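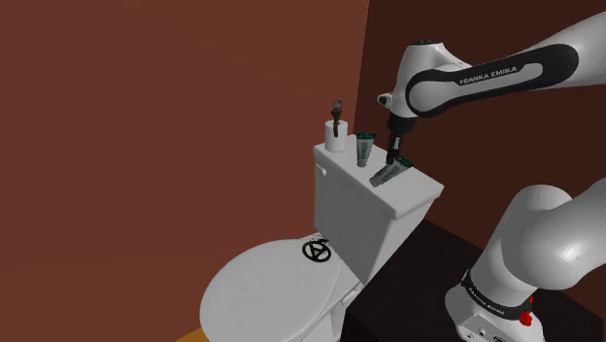

Courses > Robotics Practice > Part 2 > Chapter 6

Chapter 6
Rules for Arms That Work in Homes and Washrooms

A factory robot works inside a fence. The parts it handles arrive in known positions, the floor is level, and everyone who walks past has been told to stay out. A small arm in a washroom or a kitchen has none of this. It reaches over fixtures that were never designed to be shared with a machine, and it handles goods that people will later put on their skin or in their mouths. The rules for such work are younger than the factory rules and less settled. In this chapter we look at how a team can write its own rules, test them in simulation, and keep them up to date.

6.1 What the rules cover

A house rule for an arm should answer four questions. Where may the arm go? What may it touch? How hard may it press? Who is allowed to stop it, and how?

The first question is usually answered with a keep-in zone and a list of keep-out surfaces. The keep-in zone is the space the whole arm may use, including the elbow and the upper arm. Students often draw the zone around the gripper alone and forget that an elbow swings wide when the hand reaches low. The keep-out surfaces are the ones the arm must never contact. In a bathroom these are commonly the flush lever, the hinges of the seat, the walls and any pipe.

The second question needs a list of permitted objects, and the list has to be written for the task. A squeeze tube may be permitted by its body and forbidden by its cap. The rule should say so.

6.2 The Ovdale procedure

Thulani Mokoena wrote the first version of the Ovdale procedure in April for a shelf-tidying task in small washrooms. The task was to take a tube from the top of a toilet tank and set it on its cap. The procedure fits on 2 pages and has changed very little since. Its main points are given below in shortened form.

a. The lid of the toilet is closed before any motion begins.
b. The approach to an object is from above wherever the space allows.
c. Speed is reduced once the fingers are below the top of the tallest object on the shelf.
d. The fingers open fully, then the hand rises straight up. No sideways motion is allowed until the fingertips are clear of every object.
e. An object that falls into the bowl or onto the floor is not picked up by the arm. The run ends there.
f. Objects that are not on the permitted list are left where they are, even if they seem out of place.
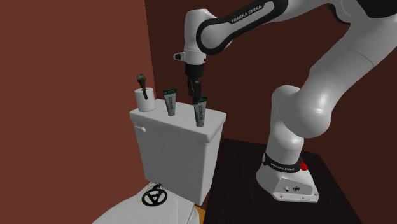
Point (d) causes the most trouble in practice. A planner that looks for the shortest path will often leave a tube at an angle, and the fingers then drag against its upper edge. In a log of 2757 simulated runs, Ortner's students marked 74 as breaches of the procedure, and most of these were early sideways motion after release. None of those runs would have been marked as a failure if the only test had been whether the tube was standing at the end.

This is worth remembering when you write your own acceptance test. A test of the final position says very little about the path.

Point (f) is the one people argue about. Clutter is normal in a home, and a rule that treats every unknown object as an error would stop the arm all day. The Ovdale procedure allows work to go on beside unknown objects as long as the planned path clears them.

6.3 Simulation before hardware

The Gorport teaching lab asks for 100 clean runs in simulation before a student may book a real arm. A clean run breaks no point of the procedure. The count starts again at zero after any change to the planner, the gripper or the object list.

Simulation has limits that the rule writer must state. Friction at the fingertips is a guess. A half-empty tube sags in a way most models leave out. For these reasons the Otis checklist, reprinted at the end of this chapter, has separate columns for simulated and physical results, and the two are never added together.

Before reading on, write down the keep-out surfaces for a washroom you know well. You will need the list in Section 6.4.

3 comments | 12 shares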